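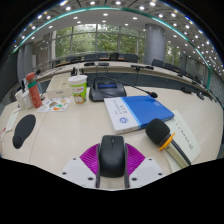
# Grundska finger swap, October

We've been comparing soft fingers for the hand-held gripper for most of the month, and I finally have something to show for it! The setup is simple: same mounting plates, same camera, different fingers, and a conference table full of ordinary stuff to grab. Todor Vlachou printed the fingers and did most of the screw turning (thank you, Todor, and sorry about your thumbs).

**Magenta ribs, dark gray strips, one computer mouse.** I love this pair. A mouse is a mean little test object, smooth and rounded on top with very little to hold on to, and the ribbed pieces are meant to fold around a shape like that as you squeeze. The wide lens keeps both fingers in view along with the table, right out to the windows, so you can judge your approach from the recording later.

## Notes from the bench

- We went through 2,043 grasps across the two rib designs, Doko and Calten. Doko is the softer one and my favorite for anything round. Calten closes with more bite and does better on flat things like books.
- Up to 80 grasps between cleanings is fine. After that the strips pick up dust and start to slide.
- Three screws per plate is plenty. A full finger change took Todor 31 seconds on his best try, and he would like that written down.
- Cups are still hard! Squeeze a paper one too much and the lid pops. We want a softer rib for those.

Next up is the Ásgeirsdóttir controller, which should let us run the same fingers on an arm and repeat each grasp 200 times without anybody's wrist getting sore. I can't wait to see how the Doko ribs hold up on it. More pictures once it's bolted down.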